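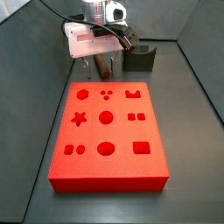
Red foam board, peg and cradle in the Privwood pen, gripper open.

Privwood Peg Pen, demo collection kit

By Birdie Brannigan
1 Jun 2025

Search parts, kits, spares
Go

14 shares | 6 comments

I've been collecting demonstrations for insertion tasks long enough to have strong feelings about tables. My first setup was a desk, and every time I dropped a peg it rolled off and I had to crawl after it, restart the recording and apologize to whoever was waiting for the data. So I built a pen, then a better pen, and now I sell them (that still feels strange to type!).

The Peg Pen is a walled gray floor with sides that slope outward, so the arm can come down from above and your camera can look in from the near side. Inside go a red shape board and a black cradle with a scooped back. You add your own arm. I run mine by teleoperation most days and save the camera streams and joint positions together, one file per attempt.

What you get

The pen itself, in matte gray panels
One red board with recessed shapes
One cradle, ready to screw down
One brown peg, plus a spare
A printed card with my reset routine on it

The kit is $300 before shipping. Extra pegs are in the spares section, and please order a couple more than you think you need.
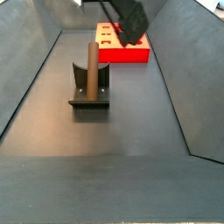
Peg standing in the cradle, board at the back.

The cradle is the part I changed the most. Old versions were loose and crept across the floor a little more with every grasp, and by attempt 40 the peg was starting from a different place than it did at attempt one. Some of you want that variety, I know, but I want to choose it myself! Now there are two small screws in the base plate, one on each side of the peg's foot. Undo them and you can shift the cradle to wherever your next batch calls for. I write the position in the batch notes before I touch the controls, and I've regretted it every time I didn't.

How I record with it

Pick one board position and one cradle position for the batch. Start recording with the gripper open and clear of the peg. Do the whole attempt in one go, even if you fumble it, and stop when the gripper is clear again. I keep fumbles where I recovered and label them as recoveries — the policy I train at home got noticeably steadier when I stopped throwing those out. Attempts where I gave up go in their own folder.

My starter set was 131 attempts, which was enough to get something that reached for the peg and then dithered over the board. The set I use now has 4000, and no, I didn't do those in a weekend. It took me until September, with the Graltau recorder running on the bench beside me and a lot of podcasts.
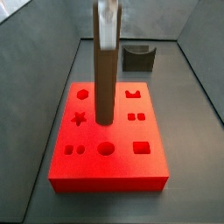

Camera placement is the question I get most, so let me go on about it a bit. I like one camera on a fixed mount, high enough to see the shapes in the top of the board, and a second one from another side if you have the ports for it. The trouble with a single view is that the gripper gets in its own way. Bring it straight down over the board and you can still read the star and the hexagon to the left of it, and the two little squares on the right, but the shaft is standing right in front of whatever is behind it. If your target is back there, the model is guessing and so are you. Move the camera before you start a batch, never partway through, and record a few seconds of the pen with nothing moving so you can line up old and new footage later.

Fit notes

The Lindgren and Hundetti mounts both bolt onto the bench behind the pen without blocking the back wall. Shorter arms may want the pen pulled forward. The matte panels keep glare down, but you will still catch a patch or two under a strong overhead light, and I just tilt the lamp.

Wipe the floor with a barely damp cloth. The scuffs stay, I've made my peace with them. Boards ship separately if you wear one out, and if you want a color other than red, write to me first and I'll tell you what foam I have in.

6 comments | Share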